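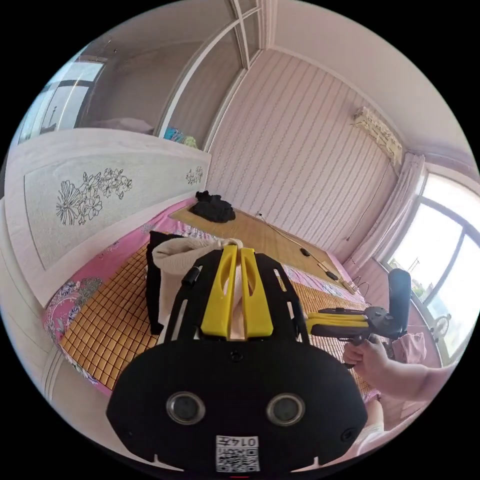

Bedroom 2 at the Lundgate flat was checked in the morning, before the weekly tidy. The main item for comment is the bed. The tan bamboo mat with the square tile pattern lies over the pink floral sheet, and a thin white cable runs across it, along with a tied cream cloth bag and a black cloth in a heap toward the headboard end. Cables on the bed come up under item 4 and loose cloth under item 6.

Home Room Safety Checklist, Sleeping Areas
Property: Lundgate, upper flat
Room: Bedroom 2
Date: 24 June 2018
Form: Drollano short form, 69 points in the full version, only the bedroom items used

Ratings are OK, Attention, or Not checked.

1. Bed frame and slats
Not checked. The bed was made up and I did not want to strip it. To be done at the September visit with the mattress off.

2. Mattress
Not checked, same as above. The tenant reports no sagging.

3. Bamboo mat
Attention. The tiles on these mats are held by cord, and the cord goes before the tiles do. Run a palm over the whole surface, both directions, and look for raised edges and open gaps. Wipe with a wrung-out cloth and stand the mat up to dry before it goes back on the bed. Do not fold it against the weave. Any tile with a sharp edge has to be sanded or taken out.

4. Cables and chargers on or near the bed
Attention. No cable should be left across a sleeping surface. Unplug at the wall, coil it, and put it in the drawer or on the side table. Check the full length for splits, flattened spots and discoloring, paying special attention to the places where it enters a plug or a switch. Anything warm to the touch goes out of use the same day.
Comment: I have asked for this twice now. A hook by the outlet would cost very little.

5. Outlets and extension leads
OK. Two outlets, both tight. The extension lead is the Cikik one supplied with the flat. It must not go under the mat, the rug or the mattress.

6. Clothing and loose cloth
Attention. Clothes go in the closet or the hamper before the cable check, otherwise small items get missed underneath. Shake out anything that has been lying in a heap. Keep cloth off lamps and heaters.

7. Bags on the bed
Attention, minor. Tied bags should be opened and sorted, then hung up or put away. If a bag stays tied, write what is in it on a tag. Heavy bags should be lifted off the bamboo, as dragging pulls at the cord.

8. Bed linen
OK. The sheet should be tucked in on all sides so the mat has a flat base. A bunched sheet makes the tiles rock and wears the cord faster.

9. Floor beside the bed
OK. Clear path to the door. Shoes under the bed are allowed if they are pushed all the way back.

10. Window and latch
OK. Latch closes. A drop of oil would help. Screen has a small tear in one corner, already on the repair list.

11. Smoke alarm
OK. Test button pressed, alarm sounded. Battery to be replaced in September whether or not it is low.

12. Space heater
Not in use at this time of year. Stored in the hall closet. When it comes back, it stands on bare floor at least 3 feet from bedding, plugged straight into the wall.

Actions
Cable off the bed and checked: tenant, today.
Hook by the outlet: Ugwu Repairs, next time they are in the building.
Mat inspected on both faces and wiped down: tenant, before the end of the week.
Slats and mattress: inspector, September.

General comment
The room is in fair shape. All of the Attention items are about things left on the bed, and none of them needs a part or a contractor apart from the hook. Bedroom 1 is on a separate sheet. Please keep a copy of this one inside the closet door with the last two, and initial each action when it is done.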